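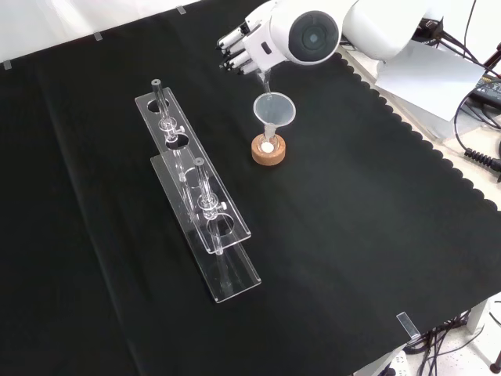
Wuvesen is a motion planning and control package for robot arms that handle laboratory glassware. It was developed at the Hendricks laboratory in Clernby and is used mainly for transfers between open vessels. The planner treats a pour as a task with two linked goals: the lip of the source vessel must stay over the receiving opening, and the tilt must change at a controlled rate. With a slender glass tube held above a funnel, as when filling a small round-bottom flask seated in a cork ring, the lower tip of the tube is taken as the control point, and the pose of the hand is computed from it.

Perception

Clear glass and acrylic return poor depth readings. Wuvesen therefore estimates the position of each vessel from edge highlights in color images and fits them to stored outlines. The library contains more than 100 outlines, including tubes, funnels and flasks. An object that cannot be matched is treated as an obstacle.

Planning and control

The planner computes up to 15 candidate paths and discards those that pass too close to standing glassware. The remaining paths are ranked by wrist travel. During the pour, the controller corrects the tip position at each cycle and halts the arm if the error exceeds 8 millimeters.

Release history

Version 9 was released on 24/08/2020. It replaced the earlier Flivcombe scripting layer with a graphical task editor. Scripts written for Flivcombe can be imported, although timed pauses must be entered again by hand.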